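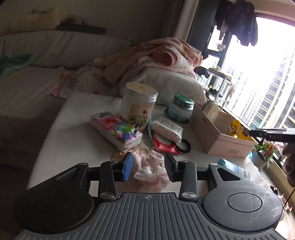 Alcides Huanca wanted to know why a site that sells robot arms spends most of its day with no arm switched on. The hand tool is cheaper to run, he was told, and an operator can learn it in one morning.

Print this page
E-mail this page

The visit to Rarka took place on 20 May 2024 and lasted three hours. Two methods of showing a task are in use there. In the first, the operator holds the gripper and does the job directly, with a camera on the tool recording each pass. In the second, the operator sits at a desk and drives an arm by remote control – the station is called Sutherland, after the building it came from.

The current task is clearing small household items from a cluttered table. Soft goods are the hard part. Cloth changes shape when the fingers close, and a grip that works on a jar tells the software little about a sock. Operators are told to approach slowly, close once, lift, and pause before moving off. A second squeeze means the pass is marked down.

On the day of the visit the log stood at 1,704 passes by hand and 323 by remote control. Of the remote passes, 115 had been rejected, mostly for stops in mid-motion. The desk controls have a slight lag and operators tend to wait for it. Rejected passes are kept in a separate folder.

We were allowed to try both. The hand tool is heavier at the front than expected, and the wrist tires after ten minutes. Remote control needs more practice. My own two attempts ended with the arm short of the table.

Questions on pricing were referred to Mimport, which handles orders. The next open visit is planned for November.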